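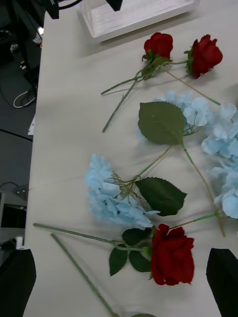
The Long Life of the Silk Flower

Sadia Sial keeps her oldest stock in shoe boxes on the top shelf, where the sun can't reach it. The boxes hold violets from the 1930s, cotton daisies made for hats, and a spray of velvet pansies that came to her in a bag of buttons. She sells very few of these. Most customers at Janjua, the shop she runs on a side street between a tailor and a bakery, want something for a hallway table or a wedding arch, and they want it to look as if it came out of a garden that morning.

"People used to whisper when they asked for them," Sial says. "Now they send me a picture of the arrangement they want and ask if I can do it by November."

Artificial flowers have been made for as long as people have had rooms to decorate. Ancient Egyptians made them from linen and stained horn. In China they were made of silk and worn in the hair, and the craft later became well established in Italy and France. By the nineteenth century Paris had whole workshops given over to it, and the work was divided up so finely that one woman might spend years making only leaves.

The basic method has not changed much. Fabric is stiffened with starch or gelatin, then cut with a metal die in the shape of a petal. The petals are dyed, usually by hand, with the color strongest at one end. While they are still slightly damp they are pressed with a heated iron ball or a shaped tool to give them a curve. Then they are glued or wired around a center, smallest first, and the stem is wrapped in paper tape.

Sial learned this from a retired hat maker, who gave her a set of brass irons along with the lessons. A full garden rose takes her most of an afternoon. She makes them to order, for hats and for the occasional stage costume, and the rest of what she sells is bought in.

That bought-in stock comes mainly from two suppliers. Clomero makes polyester blooms with plastic stems, molded in batches and put together by hand. Prurnik makes what the trade calls real-touch flowers, in which the petals are coated with a soft layer so that they feel cool and slightly rubbery, the way a tulip does. The word "silk" survives on the labels of both, although there is no silk in either. It has become the name for the whole category, and Sial has given up correcting people.

The latest catalog she keeps by the register lists 158 kinds of stem. Roses take up more pages than anything else. They are also the flower that customers judge most harshly, because everyone knows what a rose looks like. A poor one has petals all the same size and a hard plastic cup at the base. A better one has outer petals that roll back at the edge, some unevenness in the color, and leaves with a serrated edge and a duller underside.

Blue is a harder question. Very few flowers are truly blue, and a strong blue in a vase tells the eye that something is off. Sial steers people toward paler shades, which sit well beside white or cream and can be mixed with a darker color. She tells them to bend the stems before they arrange anything. Stems come out of the box dead straight and a row of straight stems looks like a row of pencils.

Price is one reason people change over. A steady habit of fresh flowers, bought every week or two, adds up over a year, and a good artificial arrangement from Janjua can cost $200 and stay on the sideboard for several years. Allergies are another. Some hospital wards do not allow fresh flowers at all. Sial also has a number of customers who keep cats, and lilies are dangerous to them.

There are arguments on the other side. Polyester is a plastic, and most of these flowers can't be recycled, because the wire, fabric and glue are too hard to separate. Cut flowers have costs of their own, from heated greenhouses to air freight, but a fresh rose can go on the compost heap. An artificial one makes sense only if it is kept. Sial will take back stems she has sold and clean them up for a second sale, and a bin by the door holds odd ones at $2 each. Schools buy from it, and so does a woman who makes grave wreaths.

Cleaning is the part most owners neglect. Dust settles into the folds and turns the color flat. For polyester, Sial uses a soft paintbrush or a hair dryer on its cool setting, every month or so. Stubborn dirt comes off with a damp cloth, after a test on the back of a leaf. Older fabric flowers should never get wet, as the starch will soften and the dye may run. They need a dry brush and a place out of direct light.

She is less certain about scent. Kodum, a small perfume company, sent her three sample sprays meant to be used on artificial blooms, and she tried the rose on a display in the window. Customers bent down to smell it, then looked at the petals more closely than they had before, and several of them said it was too strong. The bottles are now in the back room with the brass irons.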